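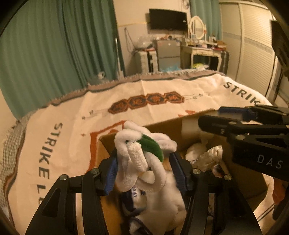 White plush with a green felt leaf, at the box on the bed.

Packing the Bedroom: Soft Things

Second page of the Fledell apartment gallery. The first page was books and kitchen, and the third will be the hallway closet once it is done. Everything on this page was sorted in the back bedroom in May, mostly in the late afternoon when the sun is off that side of the building.

The bed is the best work surface in the apartment. It is the right height, and the big cream blanket with STRIKE on it stays on until the last day, so boxes go straight on top of it. The teal curtains also stay up until the end. They belong to the apartment, and Engelbert Oberholzer, who takes over the lease, has asked to keep them.

Soft things go in small boxes. We tried one large carton last time, from Imhof to the place before this, and it came out the other end with one side pushed in. A small box can be carried with one arm and fits in the gaps between furniture in the van. Fabric and plush go together, with nothing hard or sharp mixed in.

The knotted plush with the leaf gets packed near other soft pieces. The looped fabric catches on zippers and Velcro, so keep those away from it. Daryna Symonenko wanted it in her own bag for the trip and then changed her mind.

Each box gets a number on two sides and a line in the notebook. The number matters more than the label. "Bedroom, soft" describes 23 boxes on our list, and we have 72 in total — more than any of us guessed at the start.

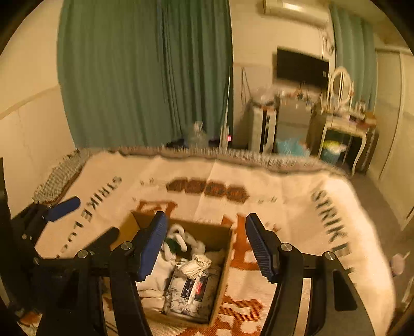
Open box on the STRIKE blanket, with the patterned package at the bottom.

The package with the grey botanical print went into the notebook under its own line, so it can be found without opening the rest. Folded pieces can stand along a side of the box. Crumpled cloth is fine as filler and saves buying paper.

The wall side of the room comes later. The television and the white shelving unit under it are on Severin Holzer's list, and the air conditioner stays where it is. The things on the shelves will need a box or two of their own. Please don't add them to the soft boxes, even if there is space on top.

Flaps stay open until the evening check. Rajkumari Tiwari goes through the notebook, reads out the line for each box, and then it gets taped. Tape is in the kitchen drawer, second one down — the wide roll, the narrow one doesn't hold.

Next page: hallway closet, coats and shoes.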